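Ticket: label printer at Gukemport drops jobs after idle, queue shows "printed"
5 min read
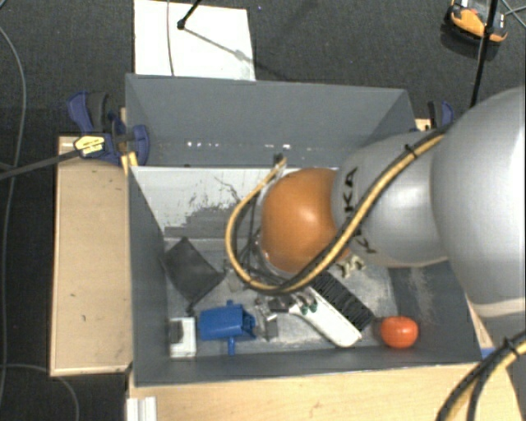

Gray bin at the Gukemport site, cable looped beside the orange joint.

Status: resolved, monitoring
Opened by: Raili Juntunen
Assigned: Nikau Lowther
Priority: medium

Summary

The thermal label printer on the packing bench stops producing labels after a quiet period. The print server reports every job as completed. Power cycling the printer restores printing, but the lost jobs have to be sent again by hand. Labels go missing without any error on the screen, so the packers notice only when the next carton has nothing to stick on it.

Environment

Printer on wired Ethernet, static address, raw printing on port 9100. Print server is a small Linux box running CUPS. Jobs come from Plutent, the order system, as ready-made label files. Switch is an unmanaged desktop model under the bench. Firewall between the bench network and the server network is maintained by Arvo Nieminen.

Log

Entry 1, Raili Juntunen
Happened again after lunch. Sent six labels from Plutent, got none. Queue says all of them completed. Turned the printer off and on, sent them again, all fine. The same thing happened twice in late April but I did not write down the times. Printer display said READY throughout.

Entry 2, Nikau Lowther
Checked the CUPS log for the period. Each job opened a connection, sent its data and closed normally as far as the server is concerned. No retries, no timeouts. Raised log level to debug. Please do not power cycle next time until I have had a look, if the bench can wait.

Entry 3, Nikau Lowther
Ruled out so far:
- Label stock and ribbon. Self-test label prints correctly.
- Driver. Queue is raw, there is no filter in the path.
- Patch cable. Swapped, no change.
- Switch port. Moved to a spare port, no change.

Entry 4, Fuseini Amegashie
Could this be the printer's sleep setting? The Erkum bench has the same model and we turned sleep off there when it was installed. I don't remember why.

Entry 5, Nikau Lowther
Sleep was on, set to 22 minutes. Turned it off and saved to flash. Settings page confirms the change after restart. Leaving it overnight.

Entry 6, Raili Juntunen
First job this morning did not print. Did not touch the printer.

Entry 7, Nikau Lowther
Got to it while it was still in the failed state. Results from the print server:
- Ping to the printer's address: replies, no loss.
- Port 9100: open.
- Printer web page on port 80: opens, but it is the wrong page. It is the login page of a document scanner.

Two devices on one address. The ARP entry on the server pointed to a hardware address that does not belong to the printer. Cleared the entry and sent a ping; the printer answered first and the queue started working. That explains the "completed" status – the scanner accepts a connection on 9100 and discards whatever it receives.

Entry 8, Arvo Nieminen
The printer's static address is inside the DHCP pool. The pool used to start higher. I extended it downward in April when we ran short of leases, and the printer was not on my reservation list. The scanner picked up the address as an ordinary lease. The DHCP server does ping before offering, but a sleeping printer may not have answered. My mistake on the list.

Entry 9, Nikau Lowther
Agreed. So sleep mode played a part in how the conflict started, but turning it off afterward could not clear it. The power cycle worked only because the printer announces its address at startup and the server updates its ARP table.

Fix applied May 4, 2024:
1. Printer moved to a new static address outside the pool.
2. CUPS queue edited to match.
3. Old address excluded from the pool, scanner lease released and renewed.
4. Address sheet corrected. The old sheet listed the printer under the wrong subnet mask as well.

Entry 10, Nikau Lowther
Test run: 70 labels sent in small batches with idle gaps between them, the longest gap 6 hours. All printed. ARP entry stayed on the correct hardware address. Log level back to normal, as debug had filled 400 MB.

Entry 11, Raimo Laaksonen
Are there other static devices in that range? The scale terminal was set up by the same person who did the printer.

Entry 12, Arvo Nieminen
Scale terminal is outside the pool. The time clock is inside it. Reserved its address for now and will move it when the bench is closed. Separate ticket opened for that.

Entry 13, Raili Juntunen
No missing labels since the change. Sleep can stay off as far as I am concerned – the printer takes too long to wake up anyway.

Open items
- Move time clock to a permanent address (Arvo Nieminen)
- Compare the Erkum address sheet with its DHCP pool (Fuseini Amegashie)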